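Prüfliste Arbeitstische und Sitzplätze, Werkstatt Zosau
Ausgefüllt von: Tane Whitcombe, Donnerstag, Vormittag

1. Fluchtweg zur Hoftür frei
In Ordnung. Der Karton von Figueiredo wurde am Morgen weggestellt.

2. Breite vom Durchgang, Soll 90 cm
Zwischen Regal und Tisch 2 nicht erfüllt. Das Regal muss zur Wand, ich habe es mit Kreide angezeichnet.

3. Feuerlöscher, Plombe und Prüfmarke
Plombe ist gut. Die Marke ist schlecht zu lesen – bitte bei Tomard eine neue bestellen.

4. Beleuchtung, mindestens 300 Lux am Platz
In Ordnung ausser beim Fenster hinten, dort flackert eine Röhre. Ich habe Schild angebracht.

5. Stühle, Rollen und Lehne
Ein Stuhl hat eine lose Lehne. Er steht jetzt im Lager und soll nicht benutzt werden.

6. Verbandkasten
Pflaster fast leer, Rest vollständig. Die Liste liegt im Deckel.

7. Steckdosenleisten
Keine Leiste hängt an einer anderen Leiste. Das war im letzten Bericht aus Hindport noch bemängelt.

8. Tischflächen, Kanten und Rillen
Mit der Hand geprüft, kein Grat gefunden. Kleine Schrauben fallen leicht in die Rillen, darum bitte nach der Arbeit absaugen.
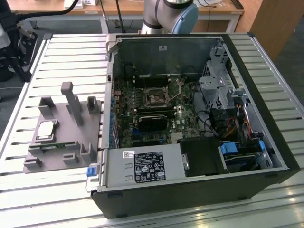
Tischflächen aus Aluminium, zu Punkt 8

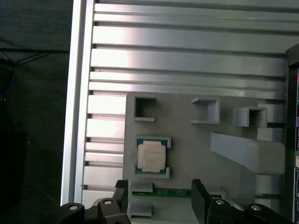
Wer darf den Stuhl aus Punkt 5 wieder freigeben?
Nur die Person, die ihn repariert hat, zusammen mit der Werkstattleitung. Beide schreiben das Kürzel auf diese Liste.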